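Putting processor back in an old Dell tower, which order?

Posted by stareo_m, 24/03/2020

Hello all. I bought a used Dell tower from the Michalski shop and I took it apart for cleaning. Now I must put back the processor, the memory and the hard drive with the blue caddy. The memory slots are near the processor socket and I am afraid to bend something. Which part goes first? And should the tower stand or lie? 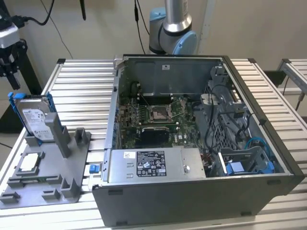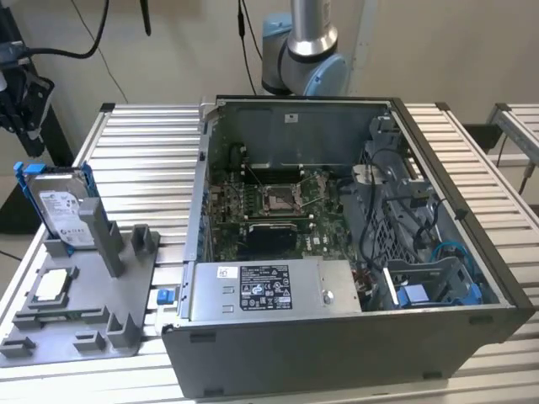
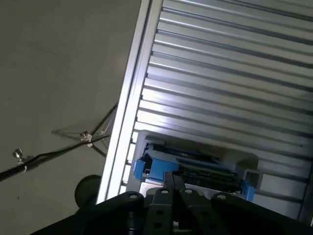
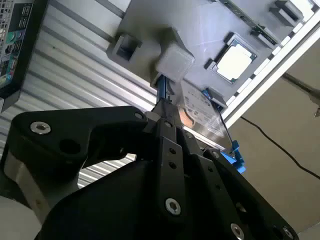 I have also thermal paste, but the tube is from last December. Is it still good? I paid more than 14 dollars for it and I would like to use it.

Czesław Sobczak
Lay the tower flat, with the open side up, and unplug the power cord. Processor first. Find the small triangle on its corner and match it with the mark on the socket. Let it drop in by its own weight, never push. After this close the frame and press down the lever. It needs some force, so do not be scared by that. Then the memory, until both ends click. I leave the hard drive for the end, so its cables are not in my way. Paste from December is fine if the cap was closed. A drop like a pea is enough.

Sturkura
Same as above. Touch bare metal of the case before you take the processor, and hold it only by the edges.

clust_2413
mine worked without new paste for 2 years, but maybe I was lucky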